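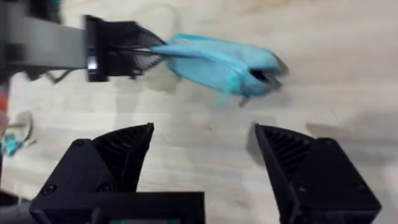

1st December

I have fallen completely for small zipped pouches. There, I've said it. It started in the spring with one for phone leads and it has got well out of hand, but my bag has never been so easy to live with and I want to talk about it!

The bag itself is a Skilletti rucksack, the plain one with no inside pockets at all. I loved it in the shop and swore at it for weeks afterwards. Everything sank. Keys, plasters, pens, lip balm, the lot, all in a crumby heap under my lunch. So on a wet afternoon in Mirkby I went into the haberdashery by the bus station and came out with 5 fabric pouches, all different colours, for less than I'd have spent on cake.

Colour is the trick, I think. I know blue is the small useful bits and I can grab it without looking properly. Red is medicine, yellow is leads, and the stripy one is for receipts I will deal with in December (it is December, I have not dealt with them). 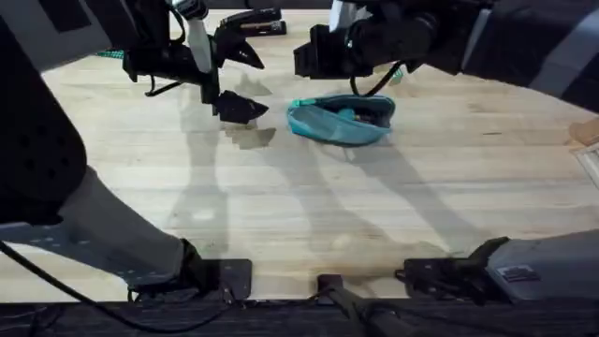

Soft ones are so much better than boxes for this. A box takes up the same space whether it's full or empty, but a pouch squashes down and slides into whatever gap is left. I did try a hard case from Jonitz first, 12 little compartments and a very satisfying click, and it was lovely on the desk and hopeless in a bag. It lives in the sewing drawer now.

The filling up is my favourite part. I tip everything out on the table, put back what I've used lately and find homes for the rest. Last time I found 6 hair grips, a button from a coat I no longer own and a 50p! Small things go in first, then anything flat down the side. Don't stuff it to the brim or the zip will catch the lining, and then you'll be there with a pencil rubbing the teeth and muttering.

They wash well too - zip open, inside out, cool wash, and dry them flat on a towel. The yellow one has faded a bit but I rather like it.

Next I want a long thin one for knitting needles. There's one in the Dmytriv winter list in a sort of mustard, and I keep going back to look at it.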